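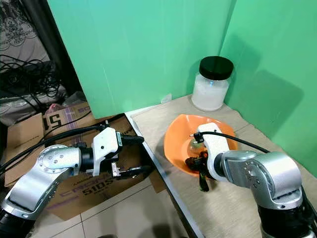 Voronik Ganell Low review: three months in, mostly good news

January 11, 2020

Right, long overdue this one. Bought these in September, said I'd do a write up after a month, then work went mad. So this is a proper wear review and not the usual out-of-the-box stuff. Typing fast, sorry for any mess.

Colour: I went for the bone with the green heel tab. There's also a black pair and a rust pair that sold out before I'd got my card out. Bone was the sensible choice I told myself. It was not sensible. More on that later.

Size. Everyone asks so let's get it done. I'm normally a 42 in most trainers, took a 42 in these, fine in length, snug over the top of the foot. First week I had the laces nearly undone by lunchtime. By the end of week two it had eased off a lot. If you've got a high arch or wide feet go up a half. Bianka Mészáros (some of you will know her from the comments, she has every Voronik since the first ones) takes a half size up in everything they do and says the Ganell is the tightest of the lot. Narrow feet, stay true to size.

Upper. Suede on the toe and the heel, thin leather on the sides, mesh tongue. The suede is nice. Properly nice, brushes back up well and it's thick enough that the toe hasn't gone floppy. The leather I'm less keen on — feels a bit coated, a bit shiny in daylight, and there's a crease across the left one now that I don't love. Right one hardly creased at all. Maybe I walk funny.

Stitching is tidy. One loose thread near the eyelets out of the box, snipped it, no trouble since. Glue marks? A tiny smear by the heel on one side, you'd need to be looking for it. I was looking for it.

Sole. Gum rubber, quite chunky, with a layer of foam you can't see. On the first wear I thought they were hard. They are hard! Coming from the Marinho runners, which are basically pillows, it was a shock. But after a few weeks it settles, and now I prefer it for standing about. Did a full day at the Keritow market on my feet, eight till six, no sore heels. Did the same thing in my Marinhos last year and my ankles were killing me by tea time. So soft isn't everything.

Grip. Good on dry pavement, good on gravel, bad on wet tiles. Really quite bad. The station steps by me are tiled and I've had two slides, one with a coffee in my hand. Didn't go over but it was close. If you live somewhere rainy bear it in mind, and they do squeak on shop floors when they're damp.

Laces. Flat cotton, too long. I double knot and they still flap about. Swapped them for a shorter pair out of an old shoe and they look much better. You get a second set in the box, in green to match the tab, and those are the same length so no help there.

Insole is removable, which I like. It's thin though. Put my own in and the fit gets tight again so then you're back to thinking about the half size. I've gone back to the original one.

Now the bone problem. They mark. Jeans mark them, bus seats mark them, my own other shoe marks them. I sprayed them twice before the first wear and I still had a blue line round the collar inside a week from raw denim. Got most of it out with a suede rubber and some patience. The side leather wipes clean with a damp cloth, no bother. The mesh tongue is the worst bit as it goes a sort of grey and won't come back. If I was buying agian I'd get the black, or wait for the rust to come back in.

Price. I paid 93 in the end with the newsletter code, no extra for postage. For that money I think they're fair. Full price I'd wait, there's nearly always a code about and Voronik seem to do a sale at the end of each season. What you're paying for is the suede and the shape. The box is plain card, no dust bag, couple of sheets of tissue, a sticker. Don't care about any of that personally but people giving them as a present might.

Delivery took 4 days. Ordered on the Sunday night, had an email the next morning, then nothing at all, then a man at the door. Tracking never updated once. Ilona Jakab ordered the same week and hers went to the wrong depot, and to be fair to them they sent a new pair out without a fuss. Customer service get a thumbs up, courier doesn't.

How they look on. This is where they win for me. Slim at the front without being pointy, heel sits low, and the green tab just shows under a cropped trouser. I've worn them with jeans, with grey wool trousers to a christening (got away with it), and with shorts once in that warm week. Shorts not so good, the sole looks heavy on a bare leg. Lotte Visser did them with a long pleated skirt and white socks and looked far better than I ever have in them. Annoying.

Wear so far: I'd say out of the house in them 40 times. Heel rubber is worn a bit on the outside edge, normal for me. Lining at the back of the heel is holding up, and that's usually the first thing I go through. No holes, no splitting where the toe bends. Suede has gone a shade darker at the toe. Smell, none, thanks for asking Jenő Kelemen.

Against the older Voronik with the white sole — the Ganell is heavier, better made, and takes longer to break in. The old one was comfy from the shop but the sole came away on mine before the first winter was out. I'd take the Ganell every time. Against the Marinho, different shoe really. If you want something to walk miles in, Marinho. If you want something to look smart with trousers and still be able to stand up all day, these.

Scores, as you all moan when I leave them out:

Looks 9
Comfort 6 for the first fortnight, 8 after
Build 8
Grip 5, and that's for the wet
Keeping them clean 3 (bone), would guess 8 for black
Value 7 with a code

Would I buy them again, yes, in black, in a 42 again but with thinner socks for the first couple of weeks.

Few quick answers from the last post. No, they don't do half sizes above 45. Yes the green laces are the same green as the tab, near enough. No I'm not selling my old pair Bence Vass, stop asking. Returns are 30 days, shoes unworn, and you pay the postage back yourself unless there's somthing wrong with them.

Next up is the Keritow canvas high top if it ever gets here. Ordered before Christmas, still says "processing". Will post when I've had a few wears out of them.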